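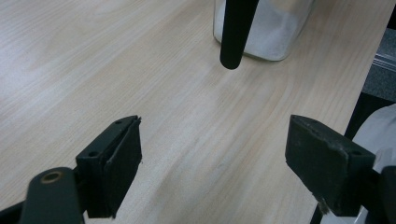 Week 2: Who pays for the kitchen? Salt, tax and the household account book

Notes by Anathi Tshabalala, September 2026. Please read before the seminar. Reading them during the seminar, with your head at an interesting angle, has been tried.

## Where we got to

Last week we looked at how a government with no idea what its subjects earn goes about taxing them. The usual answer is to pick something everybody has to buy and put a charge on it. Salt is the classic choice. You can't easily give it up, it was used to keep meat and fish through the winter, and it comes from a limited number of places that an officer can stand next to.

## Three words to get straight

**Excise**: a tax on goods made or sold inside the country. Not the same as customs, whatever the film you watched says.

**Monopoly**: one seller, often the crown, or someone who has paid the crown for the privilege and now wants the money back from you.

**Gabelle**: the French salt tax. It varied wildly from one province to the next, and the result was a very healthy trade in carrying salt over provincial borders at night. If your essay says "the gabelle was unpopular", I will believe you, but I will want a second sentence.

## The Prutton book

Our main source is the account book kept by the Prutton household, near Cindgate. It has 2,488 entries in at least two hands, one of them legible. The first keeper records everything. The second records what she feels like recording and rounds to suit herself.

Things to look for:

- Salt is bought in bulk in autumn and hardly at all in spring. Work out why before you decide the family had gone off it.
- The price jumps twice. Only one jump matches a change in the duty. Rotich argues that the other is down to carriage costs after the bridge was lost, and I think he is right, though he takes 30 pages to get there and the bridge appears on the last of them.
- A supplier called "the usual man" is never named and never gives a receipt. Draw your own conclusions, then find some evidence for them.
- "Sundries" grows every year. It always does.

Be careful with weights. A bushel of salt was not the same in every market, and the Pruttons knew this better than we do. The table at the back of the course pack gives conversions. It had an error in it last year, which one student found and the rest of you copied.

## How much did it hurt?

There is a lively quarrel about this. One side takes the duty as a share of the yearly wage and finds it painful. The other points out that labourers were often fed by their employers and so paid the tax at one remove, if at all. Both sides use the same few account books, including ours, and both sound very sure. Households that could keep an account book were not, on the whole, the ones going short.

## For next time

1. Read the Rotich chapter, or at least the bridge.
2. Pick one year from the Prutton book and list every purchase of salt, with price and quantity. Leave gaps where the book has gaps. Please don't fill them in to be helpful.
3. Write 1,000 words on whether that year's figures support either side of the quarrel. "Both, to some extent" is allowed as a finding but you will have to show me the extent.

Scans are in the Flatel folder. Pages are in the order they were scanned, so check the folio numbers in the top corner.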